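Lindlow names new kitchen chief as it takes on Aasen sites

18 November 2018

Contract caterer Lindlow has appointed Vidar Hovland as its first group kitchen director, and has handed him a cracking job to start with: bringing seven newly acquired restaurants and cafés into the fold before the spring.

The sites come from Aasen, the family-run lunch business that Lindlow bought in October. All seven will keep their names, their head chefs and, regulars will be delighted to hear, the cardamom buns that sell out most mornings well before eleven.

Hovland joins from Pletitz, where he ran the hotel group's banqueting side and rebuilt its apprentice scheme from next to nothing. Plenty of the cooks he trained there now have kitchens of their own, and Lindlow clearly hopes he can do the same again on a bigger stage.

"I've been eating at Aasen places since I was a student, so this feels like being given the keys to the sweet shop," he said. "The food is already very good. My job is to make sure the people cooking it have decent kit, sensible rotas and somebody to ring when the oven packs up."

Those rotas are the first thing on his list. Kitchen teams at the Aasen sites will move to a four-day pattern in the new year, following a trial at Lindlow's own staff restaurants that went down very well with the chefs who took part. Split shifts will go altogether — a change that anyone who has spent a dead afternoon waiting for evening service will cheer.

Three of the sites will also get new kitchens. The work will be done one site at a time so that no team is without a base for long, and a pop-up counter will serve soup, open sandwiches and coffee next door to each one while the fitters are in.

There is good news for suppliers too. Lindlow has promised to keep buying from the small farms and bakeries that Aasen has used for years, and Hovland wants to bring more of them into the wider group. A smoked trout producer and a rye baker are already down for the company's spring menus, with a cheesemaker likely to follow.

Then there is Jilura, the evening supper club that Aasen launched in a borrowed canteen and which has turned into one of the liveliest nights out in the trade. Cooks from any site can pitch a menu, whatever their grade, and the winner runs the pass for the night. The last one was the work of a kitchen porter, who sent out a beef shin pie that people were still talking about days later.
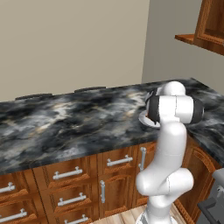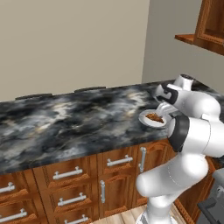
Lindlow will open Jilura to all its kitchens, with the first joint supper planned for February. Tickets will go on sale through the individual restaurants, and staff get first refusal.

Hovland will spend his opening weeks on the road, working a full shift in each of the Aasen kitchens before he settles on a training plan. He has asked to be put on prep, and the team at the harbour café have already set aside a sack of celeriac for him.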